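02/03/2023
Filed under: On the bike, Long rides, Moaning

So I've gone and done it. After two winters of saying I was too old and too fond of my bed, I've put my name down for the Treltlow 200 in June. It's 200 kilometres, it goes over the big climb at Hakden (1392 metres, and yes I've looked at the profile far too many times), and my longest ride since Christmas is the one to the garden centre and back.

I did this ride once before, years ago, when it was a much smaller thing and you paid for your entry in cash at a trestle table. I finished, but I walked a good bit of the last climb in my socks with my shoes hung round my neck. I remember a sheep watching me do it. This time I'd like to stay on the bike, and that means gears.

My old Kulkarni has a rear cassette that was chosen by somebody younger and fitter, i.e. me. It's lovely on the flat and horrible on anything steeper than a railway bridge. The chap at Udent (my bike shop, very patient people) reckons I can go a fair bit bigger at the back without changing the mech, so that's booked in for next week along with new brake pads and a chain. I asked whether a new chain would make me faster and he said it would make me quieter.

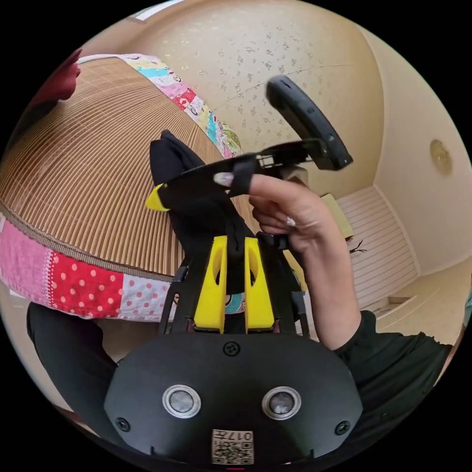
Udent left a comment under my last post saying I should think about brakes before gears, as the descent off Hakden is long and rough and plenty of riders come unstuck there with tired hands. Fair enough! I'd been so busy worrying about getting up the thing that I'd hardly given a thought to getting down. I'm a nervous descender at the best of times. I sit up, I drag the back brake, and I let everyone past. If that costs me half an hour then it costs me half an hour, and I'll have a nice look at the view.

The training plan, such as it is, goes like this. There are 16 weeks or so on the plan I printed off, and I've crossed out the first few already because I had a cold. Two short rides in the week, before work if it's light enough, and one long one at the weekend that gets a bit longer each time. The plan also wants me to do something called threshold intervals on a Tuesday. I tried them this week. I had to sit on a wall outside the chip shop afterwards, and a lady with a pushchair asked if I needed anyone phoning. 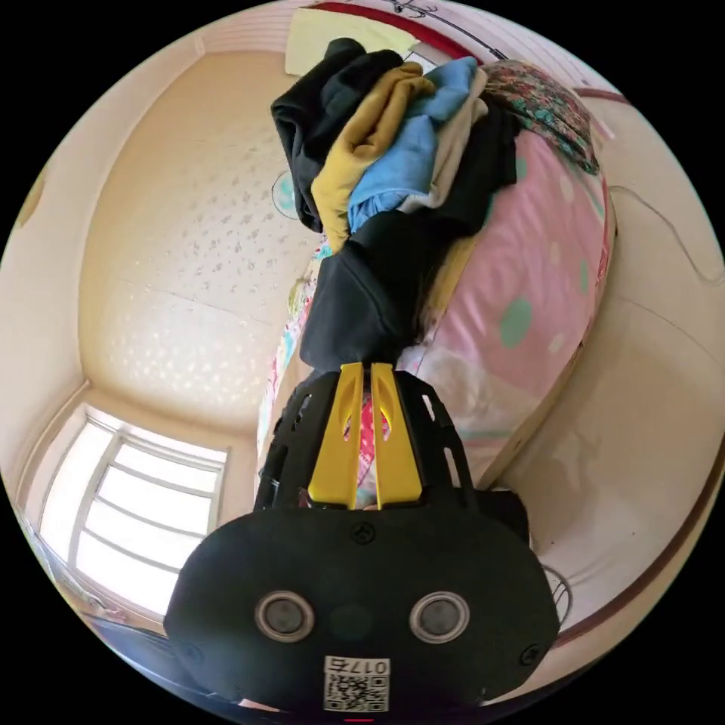 Food is the other thing I've got to sort out. Last time I ate nothing but fruit cake all day and by teatime I couldn't look at a raisin. I've been trying little boiled potatoes with salt, which sounds grim but goes down well when you're cold – much better than those gels, which get all over your gloves and then all over your face. If you've got a favourite thing to eat on a long ride, put it in the comments, please. Nothing with raisins.

Oh, and the cut-off. You get 12 hours from the start, including stops. On paper that's fine, but my stops are not short stops. I like a proper sit down and a pot of tea, and there's a café in the valley before Hakden that does cheese scones as big as your fist. I've decided I'm allowed one scone on the way out and that's my lot until the finish.

Long ride on Sunday if the wind drops. I'm going out along the reservoir and back over the moor road, the one with the cattle grids, and I'll report back on how the knees feel after it.

We use cookies to make this site work and to see which posts people read. By carrying on you agree to this. Accept | Change settings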